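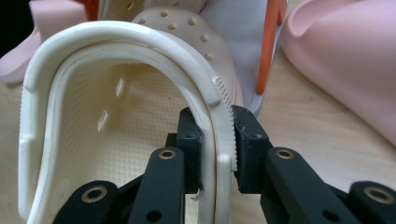 **Filed under: Household Matters**

2025-06-24

The annual review of the front hall was completed this week, and the results are set out below for family members and for those readers who wrote in May to ask how the shared entry at Lultlow is managed.

The hall serves two apartments. Under the arrangement agreed with our upstairs neighbor, Marta Maksymiv, each household is allotted one shelf, four coat hooks and half of the bench. The arrangement has held well through the winter. It held less well in spring, when garden shoes, rain boots and a folded stroller all came to rest in the same corner by the radiator.

The following changes are now in effect.

Shoes worn outdoors are to be left on the lower rack. Light foam clogs may be kept by the back door for trips to the trash bins or the garden, one pair per person. Boots go to the basement from May until the first frost.

Mail addressed to former tenants will be held in the blue tray for two weeks and then returned. We continue to receive catalogs for an Ihor Stelmakh, who moved out before our lease began. Anyone with a current address for him is asked to write to me.

The new rack was bought secondhand from Arnulfo Cusi for 40 dollars, including delivery. One of the side panels had to be planed down before it would clear the baseboard, and the top shelf still leans slightly to the left. I have not yet decided whether to shim it or to take it apart and start over.

The question of the umbrella stand remains open. Marta prefers the brass one, which drips on the tile. My own preference is for a plain bucket with a towel in the bottom. Both will stay in place for the summer.

Paint for the hall has been chosen, a warm gray over the existing cream. Work will begin once the landlord has replied to my letter regarding the cracked plaster above the meter cupboard.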